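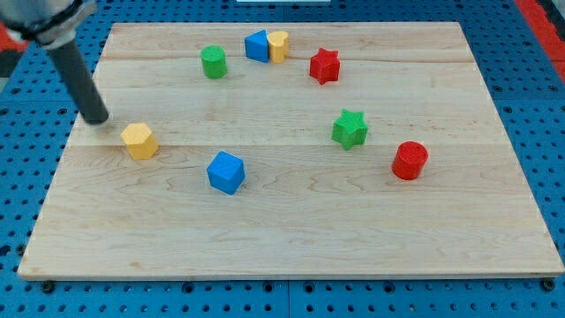

Shiela Tolentino

The board and the shape blocks are both finished, so I'm putting my notes in one thread. A few people asked about the wood and how the blocks were printed. Long one, mute if you're not bothered.

The board first. It's strips of pale wood glued edge to edge. I bought it as a blank from Plustwood because I don't have the clamps to glue up anything that wide. It came square on all four corners, which I checked twice because the last one I had from somewhere else wasn't.

It weighs 1326 grams on the kitchen scales. I wanted something that would stay put on the blue pegboard without being screwed down, and it does. You can lift it with one hand if you get your fingers under the front edge.

You can still find the joins if you look for them, faint lines running across. I thought about asking for a single piece but a single piece that size costs a lot more and would probably cup by March. The grain is soft and wavy with a few darker flecks in it. I left the flecks alone.

Sanding. I started coarser than I needed to and had to work back out of the scratches. By hand, with the grain, cork block, finishing on 1000 grit. You don't need to go that fine on a board. I had the paper in the drawer.

Rub it down with a damp cloth before the last sanding and let it dry overnight. The fibres stand up and you take them off in the last pass. I skipped this on my first board and it felt furry a week later.

Finish is a clear matt oil, 3 thin coats. Wipe on, leave it ten minutes, wipe off everything that will come off. I didn't want any shine because the overhead light in here is harsh and a glossy top throws it straight back at you.

It darkened the wood slightly, less than I expected. Rowena Tiongson told me to test it on the underside first and I did, so there's one patch underneath that has had more oil than the rest.

Now the blocks. They're printed plastic, small simple solids, each one short enough to sit flat and not roll off. The yellow hexagonal one is my favourite. The flat top takes the light differently from the sides, so the edges show up well.

The blue cube took more tries than any of the others. You'd think a cube would be the easy one. The bottom corners kept lifting on the first few and it rocked when you put it down. A wider brim and a warmer bed fixed it. The brim comes off with a thumbnail and then a couple of strokes with a flat file.

All the blocks together, including the bad ones, came to 33 hours of printing. Most of that was me being stubborn about the cube.

The filament is Orkar, the ordinary kind. I've used dearer stuff and couldn't see a difference in something this small. The yellow is a bit warmer than it looks on the spool and goes towards orange on the sides.

Somebody asked if I'd smooth them. No. There's a fine crosshatch on the surface and I like it there, they're easier to pick up. Sanding printed plastic also leaves it looking chalky and then you have to paint it, and paint chips.

I did think about painting the blocks to match the colours in the old Buckley set we had at school. Tried it on a reject. It looked all right for two days and then the corners wore through.

Placement. I don't set them out in rows. I drop them towards the middle and the far side and leave the near half of the board clear. If you fill the whole top there's nowhere to put anything down once you've moved it.

I also don't line the faces up with the board edge. A cube turned with a corner towards you looks quite different from a cube face on, and I'd like both to turn up.

Cleaning: dry cloth for the board, warm water and a drop of washing-up liquid for the blocks. Don't put them in the dishwasher. I put one in the dishwasher.

They live in a cotton drawstring bag hung on the end of the shelf. The board stands on its long edge behind the door with a strip of felt under it. Don't lean it against a radiator.

Things I'd change: a small rounding on the front edge of the board, as it's a bit sharp on the wrist. And I'd print a spare of each block while the colour is loaded, instead of swapping spools again later.

Rowena is taking the second board to Gokcombe in January, so if you're that way and want to see the finish before you buy oil, ask her. I'll put the bed temperature and brim width in a reply when I've found the bit of paper I wrote them on.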